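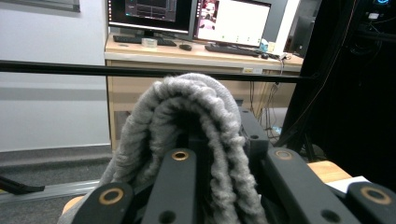 Gripper keeps mangling the fold on knitwear – grip harder or softer?

Posted by Clukivano in Student Projects

Second-year group project, and we drew the short straw: soft goods. The other teams got boxes. We have to collect 200 demonstrations of picking up a folded knit and putting it down somewhere else still folded. By the end of April we have 109 we'd show to a tutor, and the rest look like someone losing a fight with a scarf.

Thin fabric is fine. Chunky cable knit is the trouble. If we squeeze gently the top layer comes up and the bottom one stays behind. If we squeeze hard the whole thing pops up into a hump and won't lie flat again. Is there a trick, or should we quietly swap to tea towels?

Sekska
Don't swap, the markers always notice. Go in lower and wider than feels sensible, so the fingertips brush the table before you close. Then close slowly and stop as soon as both layers move together. A hump isn't a failure if it opens out when you let go – ours did, once we stopped dropping it from a height and set the edge down first. Also pinch across the ridges. Along them, the fingers slide down the groove and you get one layer every time.

We threw out our first 100 attempts because two of us had been doing it differently. Agree on one way before you do any more.

Drerkano
tea towels

Ravn
What Sekska said, plus refold it properly between goes. We got lazy about that and the wool ended up with a permanent crease, so by week 2 it was practically folding itself. Lovely results. Useless on any other jumper.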